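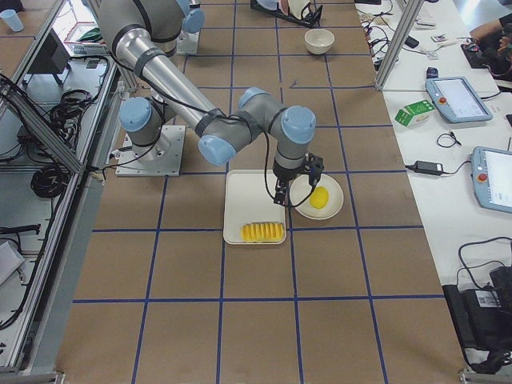 Torkine table cell: notes of the maintenance meeting, Stavthorpe

September 2022 | Posted by Gualtiero Fabbri
Print | E-mail this page
2 shares | 0 comments

Notes of the last meeting

Agreed, with one correction. Under item 3 the spare power adapter was listed as ordered in August. It was only quoted for. The order has now gone to Tosau.

1. Mounting plates

Both arm bases are to be checked with the torque wrench before any other work on the cell. Dal Bello's fitter found one bolt on the left arm turning under light load at the August visit and tightened it. Paint marks will be put across each bolt head and on to the plate, so that movement shows without a tool. If a mark has shifted, the arm stays off until the base has been levelled and the home position checked again.

2. Cables on the arms

The cable to the end effector runs along the links and is held by black straps. It was agreed to keep straps and not go over to cable ties, which had been suggested by Tosau. Ties were tried on the old cell and cut into the jacket at the elbow.

The straps next to the wrist are to be moved back slightly to leave more slack. Whoever moves them should then jog the wrist to both ends of its travel at slow speed, pendant in hand, and watch the cable for pulling. Straps will be changed every 500 running hours. The counter stood at 46 when the meeting began.

3. Loose cables in the side frame

The coils on the metal frame beside the table are to be labelled at both ends. Anything not plugged in at either end goes back to stores. The meeting did not settle whether the monitor should stay in the frame. Carried over.

4. Table covering and grid

The brown paper is creased and scuffed in places but can stay on for now. The blue tape needs attention first. There is a break in the central line just below the middle of the table, and a small torn scrap is lying a little off one of the lines. The scrap is to be lifted and the line relaid from edge to edge with a single length of tape, using the steel rule. Tape should not be patched over old tape, as the ridge can catch the edge of a plate.

When the paper is replaced, the new sheet is to be cut from the 800 mm roll in two widths, with the join kept clear of the arm bases. The dish rack, bowl, tray and plate come off the table first and go back to the same squares afterwards. 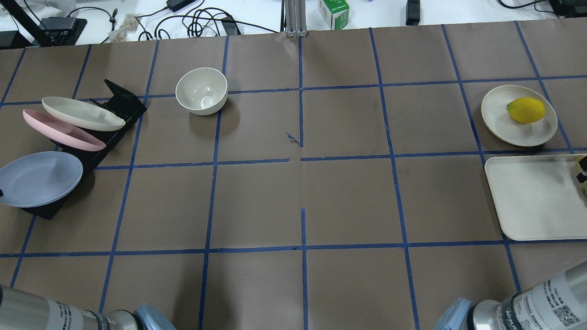
Gualtiero Fabbri asked that the tape be relaid with both arms parked and the emergency stops pressed in, and said he would rather lose a morning than have someone leaning across the table with the drives on. Agreed.

5. Pendants

Both stop buttons to be tested at the start of each shift and the result written in the cell book. Several pages from August have no initials against them. Dal Bello will want to see the book at the next service.

6. Next meeting

After the strap change. Item 3 to be taken first.

Print | E-mail this page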